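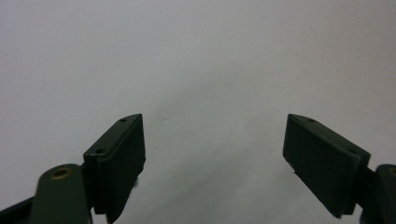 Figure 1. The gripper with its fingers open over the pale surface, brass-colored ring visible on the left linkage arm.

Looking after the gripper took up far more of our semester than we had planned, and I've come to enjoy it! Our cell at the Skollmont lab (we call it Bresteo, after the bench it sits on) had logged 1066 cycles when we took it over in January, and it reached 2044 by the time we wrote this report.

Every 5 sessions we stopped to go over the fingers. We wiped each pad with a dry cloth, working from the squared end toward the tip, and then went along the edges looking for fuzz. The left finger has a tiny tuft sticking out about halfway down its edge, and the right one has a ragged little fringe, so both went into the log with a note to trim them with the small scissors. There is also a faint lighter line along the front of the right finger that looks worn, and we are keeping an eye on it.

After that came the two linkage arms, which we moved slowly by hand with the power off, feeling for any play. Next term's group should carry on from page 2 of the log.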